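Filed under: Bench Notes / End Effectors
Last updated: 12 October 2018

Two-finger grippers on the produce task: first results

The Clistevard and Grorano grippers have now both been through the produce transfer task on the two-arm bench. The task is simple to state: take an item from the wicker basket, set it in the bowl, release, and return to the start pose. Items differ in size, skin and stiffness, so one grip setting rarely suits all of them.

Both units were driven by the same Pekport controller, with identical approach speeds and a force limit of up to 6 newtons. The Clistevard closed faster but overshot its target width on round items, and an orange would roll toward the basket wall before the second finger made contact. The Grorano was slower and more repeatable. Its longer fingers did touch the basket rim on low approaches - a problem we fixed by raising the waypoint.

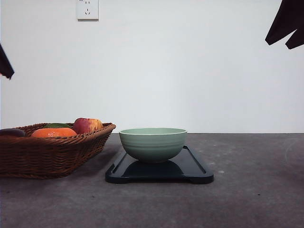 Eggplant was the hardest item for either gripper. The skin is slick and the weight is spread along the length, so an off-center grasp lets the heavy end drop. Closing near the midpoint helped, as did a 2-second pause after lift to let any swing settle. Apples gave no trouble.

The glossy black tray under the bowl stays in the setup for now. Reflections from it upset the depth estimate at the base of the bowl, and we want that error in the logs when we compare cameras. Release height is set from the rim in the meantime.

Next is the Hinojosa pad set, which bolts to both grippers without an adapter. We will repeat the full item list with the controller settings unchanged, then try a lower force limit on softer produce. Pad wear will be checked again in January. Raw logs and the waypoint file are in the bench folder - use the newer file, as the older one still has the low approach.

4 comments | 2 shares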